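Tallon work table, white

Price: $796 per table
Delivery: 11 working days
Colour of the top: white

The Tallon is a plain table for repair and assembly work with electronics. We chose a white top because small parts are easier to find on it. A screw or a short piece of dark wire shows up at once, also in the evening when all the light comes from the ceiling.

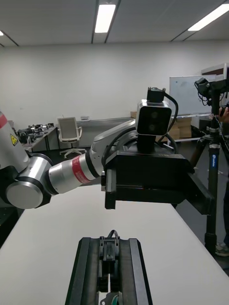
Trevor Kershaw asks if the white is too bright under long ceiling lights, as his last table gave him tired eyes by the afternoon. He would like to know if Tallon is also made in grey.

Grey is not offered at the moment. Mokar, who makes the tables for us, will decide about a second colour in October. To customers who find white too bright we recommend a grey mat under the work. The mat is sold separately.

Many customers order two. Pushed together, they give one wide area with only a faint seam between them, and you can keep one side for the board and the other side for whatever has to come near it. Please set the height of both tables before you push them together. It is possible to do it later, but it is much less comfortable.

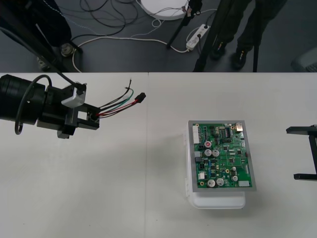
If you work with boards that stay in their metal tray, put the tray on a low plastic box. The wires are then easier to reach from the side and the tray does not rub on the table top.

The top can be cleaned with a soft damp cloth. Marks of pencil go away with a little dish soap. Please do not use a scouring powder, and do not put a soldering iron directly on the surface. Burn marks are not covered by the guarantee.

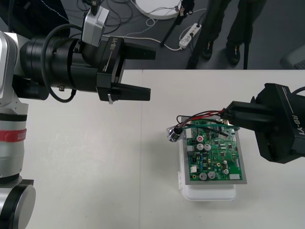
Oriana Retamal

For work with wire bundles I advise to leave some free table on both sides of the board. Tall capacitors and open connectors do not like to be touched by a sleeve or a tool, and with free space you can come to the wires from left or right.

Included: table top, legs, 13 screws (one is spare), hex key, assembly sheet in English and French.
Not included: grey mat, Flelard cable hooks, plastic boxes.

Spare legs and screws can be ordered from the parts page.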